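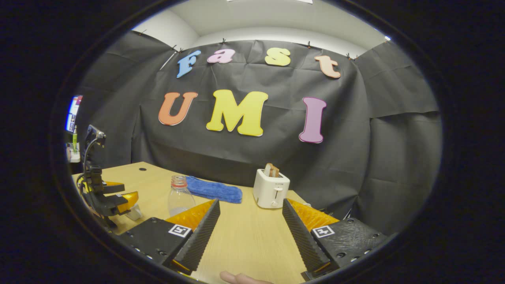
Clear plastic bottle on a light wooden table.

My dog Kimus has a basket with 9 toys in it, and he plays with two of them. One is a rope I bought at a hardware store and knotted myself. The other is a rubber ring so old that the color has gone out of it. The rest were sold to me as "enrichment."

I have started to distrust that word. It used to turn up in articles about zoo animals. Now it's on the tag of anything with a squeaker in it, and it adds 10 dollars to the price.

The latest is the Skutolach, a treat puzzle with sliding lids. The package promises "101 ways to play." I would like to meet the person who wrote down all of them. Kimus found one way, which was to pick the thing up by the corner and drop it on the kitchen tile until the food fell out. Peter Vondráček, who lives across the hall and owns a very patient spaniel, let me try ours on her. She slid the lids the way the booklet wanted, ate the treats, and went back to sleep under the radiator. Peter thinks that proves the toy works. I think it proves she was hungry.

What bothers me more is the guilt in the sales pitch. The Cenis catalog has a whole page on the "under-stimulated dog," with a checklist. Does your dog sigh? Does he follow you from room to room? Does he bark at the door? I have never met a dog who would pass. Then you turn the page and find the starter set.

I don't say all of it is junk. A dog who is alone all day needs something to chew, and a tough rubber toy with peanut butter inside is money well spent. The staff at Kopecký, the small pet store near the tram stop, talked me out of a more expensive ball last March because the seam was weak. I still shop there.

But I'd ask the companies for one plain thing. Tell me how long a dog stayed with the toy on the second day, and on the 20th. Everything is interesting on the first day. Kimus spent his first evening with the Skutolach ignoring it completely and chewing the cardboard box.

Until somebody prints that number on the package, I'll keep buying rope by the yard. He gets a longer walk out of the money I save, or at least a longer walk out of the time I don't spend reading labels.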